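Ticket: wrist view pitched down at start of episode, drawer handles too far up
Project: Skadero kitchen task, student robotics club
Opened by: Naveed Abbasi
Assigned to: Mhairi Leckie
Priority: normal
Status: resolved, follow-up open
Opened: 2018-08-09

Problem as reported

When I load the drawer task in the sim, the arm comes up in a start pose I don't recognize. The wrist camera is supposed to start level with the drawer fronts and look straight at them. What I get is a view with a lot of counter at the top and floor underneath, and the cabinet squeezed in between. The whole thing is also rolled a little.

The handle finder still returns a target, but it is the wrong one about half the time. It swaps between the upper and lower handle from one reset to the next. If I tell it to open the upper drawer, the gripper sometimes goes for the lower one and closes on nothing.

This is on the lab desktop, main branch, with the scene file from the shared folder. I have not changed the arm config. I did pull yesterday before I started.

What I tried before opening this

Restarted the sim. Same pose.
Deleted the local cache folder and let it rebuild. Same pose.
Loaded the older Zedley scene. Start pose is fine there.
Ran the drawer task with the handle finder turned off and drove the arm by hand. The joints respond normally and the gripper opens and closes on command.

So I think it is something in the new scene or in how it sets the start pose, and the arm model is OK.

Wrist view right after reset, before any command is sent:
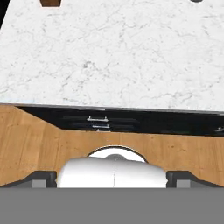 Source: simulator render, Skadero kitchen scene, wrist camera. N. Abbasi

The two handles in the middle are the ones the finder mixes up. They sit close together from this angle, and the lower one is shifted slightly to the right. There is a third handle at the right edge but only the start of the bar is in view, so the finder should be throwing it out for being incomplete. I can't tell from the log whether it does.

Reply from Mhairi Leckie

Thanks, I get the same thing on my laptop. Can you send the reset block from the log? I need the base position and the six joint values. Please copy them as text, the last screenshot was too small to read.

Also check which start pose file the scene is asking for. There should be a line near the top of the scene file that begins with start_pose.

Reply from Naveed Abbasi

Log is attached to the ticket. The scene file says start_pose: uvitz_counter. I expected uvitz_drawer.

Reply from Mhairi Leckie

OK, that is most of it. The counter pose is for the pick and place task, where you want to look across the countertop. I copied the counter scene to make the drawer scene and didn't change that line. My mistake.

The roll is a separate thing. Your base yaw in the log doesn't match the cabinet. The Yule team moved the cabinet when they widened the room and the robot base stayed where it was. I am going to fix both in one commit.

Steps to apply the fix

1. Pull main.
2. Open the drawer scene file and confirm the line now reads start_pose: uvitz_drawer.
3. Delete the cache folder again. The old pose is stored there and it will be used if you skip this.
4. Load the task and reset it a few times. The counter edge should be level in the wrist view.
5. Run the handle check script with the drawer set to upper, then again with it set to lower.

Reply from Naveed Abbasi

Pulled and cleared the cache. The counter edge is level now and both handles are well apart. I left the handle check running over lunch and it got through some 1,160 resets. It picked the wrong handle in 2 of them, both with the target set to lower. Before the fix it was failing constantly, so this is good enough for me to go back to working on the grasp.

One more thing I noticed. The log prints "target ok" even when the finder has picked the wrong handle. It only checks that a target exists. That cost me most of an afternoon.

Reply from Mhairi Leckie

I'll change the message so it prints the drawer name with the target. For the two bad resets, send me the seeds when you have them. I suspect the finder is sorting handles by height in the image, and that won't hold up if the arm starts at an odd angle. It should use the drawer names from the scene file.

Marking the pose problem as resolved. Leaving the follow-up open under my name for the sorting and the log message. The sorting may have to wait until December, the finder is shared with the other group's task and I don't want to break theirs in the middle of the term.

Reply from Naveed Abbasi

Seeds are in the second attachment. Fine to wait on the rest.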